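Belby Folding Practice Mat

Our tai chi group in Pondmont has been meeting for nearly 8 years, and for most of that time we slid around a hall floor in our socks. Then Rocío Zapata brought in a Belby mat from Worku and everyone wanted a turn on it! We now stock them for members and for anyone else who practices at home.

The mat is firm underfoot, so you can turn on your heel without your foot sinking in (a yoga mat grabs at you, and your knees feel it). It folds in four and has a carry strap sewn on at one end. Two mats side by side give you room for a short form, and the edges lie down nicely after a day or so.

Details
Thickness: 8 mm
Colors: moss, slate
Cover: wipe-clean, both sides usable
Price: $40, or $30 for members
Pickup: at class, or from the Zosa tea room next door

Duván Villca has had his since July and uses it every morning before work. He likes the slate one -- I'm a moss person myself, it's such a cheerful green. Anselmo Apaza teaches the seated class and puts one under the chairs, and that works very well too.

Care
Wipe with a damp cloth and a drop of dish soap, then leave it open until dry. Please don't put it in the washing machine. Store it flat or folded, out of strong sun.
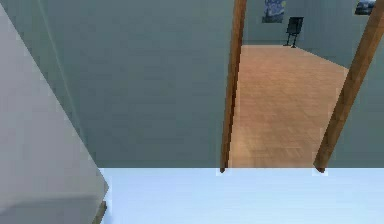
Ordering
Tell Octavio Zapata your color at any class, or leave a note for him at Zosa. The next batch is ordered on 25 February 2025, so get your name down before then if you want moss. Members can borrow the class mat for a week first -- do try it, it's a lovely thing to stand on!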